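Kitchen and Wet Area Inspection Checklist, with Comments

Property: Warnville, ground floor shared kitchen
Managing agent: Cetico
Inspected by: Siamak Ghorbani
Reviewed by: Mehrangiz Kordestani
Date of inspection: 17 Apr 2022
Type: Routine, occupied premises
Previous inspection: July, same inspector

Ratings used in this report

S — Satisfactory. No action.
M — Monitor. Recheck at the next routine visit.
R — Repair required. Timescale given in the comment.
N — Not inspected, or not accessible on the day.

Items rated R are carried to the action schedule at the end. An item may be rated S and still carry a comment. Comments describe the condition found at the time of the visit and do not extend to concealed parts of the cabinets, walls or pipework.

Section 1. Access, floor and lighting

1.1 Entry door opens fully and latches — S
1.2 Walkway clear to the sink and to the range — S
1.3 Floor covering sound, no lifted edges — M
Slight lift at the threshold strip on the hallway side. Strip is still fixed at both ends. It was noted in July and has not moved further.
1.4 Ceiling lights working — S
1.5 Light over the counter adequate for knife work — S
Daylight from the sink window is good. Checked again with the shade down and the ceiling lights on; reading at counter height was 380 lux. The Cetico standard for food preparation surfaces in shared kitchens asks for 300.

Section 2. Sink and faucet

2.1 Basin free of cracks, perforation or sharp edges — S
Single rectangular basin, brushed stainless steel. Surface is dull in the usual way for brushed steel in daily use. Rim checked by hand along its full length, no burrs.
2.2 Basin secure in the countertop — S
No movement under hand pressure at the corners.
2.3 Sealant between rim and countertop — M
Continuous, but thin at the rear left corner. Reseal at the next maintenance visit if it has opened. Use a sanitary grade silicone. Do not lay new sealant over old.
2.4 Faucet secure at the base — S
Chrome gooseneck, handle to the right of the base. Spout swings without play at the collar.
2.5 Handle closes fully, no drip after two minutes — S
2.6 Hot water delivered at the tap — S
Hot water arrived in 16 seconds and remained steady. Temperature was within the limit set on the mixing valve. The valve tag is signed and current.
2.7 Drain clears freely — S
Basin part filled and released. No backing up, no gurgle from the overflow.
2.8 Trap and supply connections under the sink — S
Dry tissue test on all joints, no moisture. The left shutoff valve is stiff and should be worked open and closed at each visit.
2.9 Cabinet floor under the sink — S
Dry. Old water stain at the back, same outline as recorded in July.

Section 3. Countertop

3.1 Surface sound and cleanable — S
Butcher-block, made up from long strips of wood in mixed tones. The variation in color is in the wood and should not be recorded as staining. Joints between strips were checked with a 7 inch straightedge and a fingernail; no open joints found in the main working area.
3.2 Finish intact around the sink — M
Water drop test was slow to absorb at the right of the basin and faster at the front. The oil finish is wearing where hands and dishes pass over it. Re-oil this quarter. The surface must be clean and fully dry first, and the counter kept out of use overnight.
3.3 Front edge free of splinters, chips and sharp corners — R
The edge is chipped and damaged at one section, with light-colored wood splintered where it meets the cabinet face below. See the detail under Comment A.
3.4 Countertop fixed to cabinets — S
No lift or rocking when loaded at the front.
3.5 Scorch marks or knife damage — S
Light knife marks only. Cutting boards are provided and were in use.

Comment A. Damaged counter edge

The damage is local. The rest of the front edge is a warm orange-brown band and was firm when pressed. At the chipped section the wood fibers are raised, and a loose splinter can enter a hand or catch on clothing. Raw wood at this point will also take up water from the sink area and from wiping down.
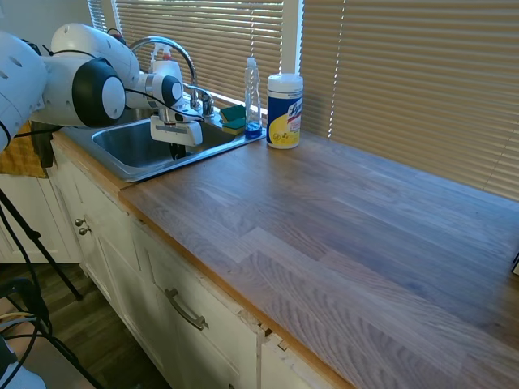
Fig. 1. Sink and counter, item 3.3. Chipped section at front edge of counter.

Cause is not established. Impact is the usual one for a front edge near a sink, but the occupants did not report an incident and the maintenance log has no entry for it. The log should not be amended to suggest a cause after the fact.

Repair method. Remove loose splinters by hand with gloves and eye protection. Cut back to sound wood. Where the loss is shallow, fill with a two-part wood filler, shape to the existing edge profile and sand through the grits, finishing at 400. Where the loss goes deeper than the edge band, stop and call Taheri to let in a matching piece. Oil the repair and the adjoining edge together so that the finish is even. Check the top of the cabinet face for damage at the same time.

Interim measure. Cover the section with smooth, cleanable tape and renew it whenever it lifts. Tape is acceptable until the repair date given in the schedule and no longer.

Section 4. Cleaning supplies kept at the sink

4.1 Containers labeled with their contents — M
The Lysol disinfecting wipes are in their own canister with the maker's label. The white spray bottle behind the faucet needs its contents confirmed by the occupants and a house label added to the side facing the room. House labels are in the supply closet.
4.2 Lids and caps in place — S
White lid on the wipes canister. Narrow white cap on the dish soap bottle.
4.3 Supplies kept off food preparation surfaces — M
The wipes canister stands on the countertop. Acceptable while no food is being prepared beside it. Preferred location is the wall shelf to the left of the cabinet.
4.4 Sponges in sound condition and stored to drain — M
Green sponges with yellowish layers beneath, stacked on the back ledge against the window frame. Stacked sponges dry slowly. Store them on edge and apart, in a rack that drains to the basin. Bosari supplies a wire rack that fits a ledge of this depth.
4.5 Dish soap available — S
Blue liquid, low in the bottle. Refill or replace. Do not top up with a different product.
4.6 Incompatible products separated — S
No bleach and acid products stored together in the sink cabinet.
4.7 Supplies out of reach of young children — N
No children in residence. Reassess on any change of occupancy.

Section 5. Window and back ledge

5.1 Window opens, closes and locks — S
5.2 Frame sound at the sill — M
Paint is worn at the inner sill. No softness under the probe. Keep sponges and wet cloths off the frame.
5.3 Glass intact — S
5.4 Shade cord secured — S

Section 6. Electrical, near water

6.1 Outlets serving the counter are GFCI protected — S
Test and reset operated at each outlet.
6.2 Cover plates intact — S
6.3 Under-cabinet wiring supported — N
Access panel painted shut. Open it at the next electrical visit and make good.

Section 7. Fire and emergency

7.1 Extinguisher present, charged and in date — S
7.2 Fire blanket mounted near the range — S
Mounting screws were loose in July and have been replaced.
7.3 Smoke alarm tested — S
7.4 First aid kit stocked — R
Adhesive bandages low, tweezers missing. Tweezers are to be replaced before item 3.3 is closed.

Action schedule

3.3 Counter edge. Tape at once, repair within two weeks. Taheri if a let-in piece is needed.
7.4 First aid kit. Restock within two working days. Cetico site stores.

Items to monitor: 1.3, 2.3, 3.2, 4.1, 4.3, 4.4, 5.2.

Reviewer's comments (M. Kordestani)

Item 3.2 and item 3.3 should be booked as one job. Oiling the counter first and sanding the edge afterward would mean oiling twice, and the occupants would lose the counter for a second night.

Item 4.1: agreed. If the contents of the spray bottle cannot be confirmed, dispose of them as an unknown cleaning product and supply a new bottle. Do not identify by smell.

Item 2.3: I would accept M, but please photograph the rear left corner close up at the next visit so that there is something to compare against.

Item 6.3 has now been marked N at two inspections. It will be rated R at the next one if the panel is still sealed.

Signed off subject to the above. Copy to Cetico maintenance and to the kitchen notice board, schedule page only.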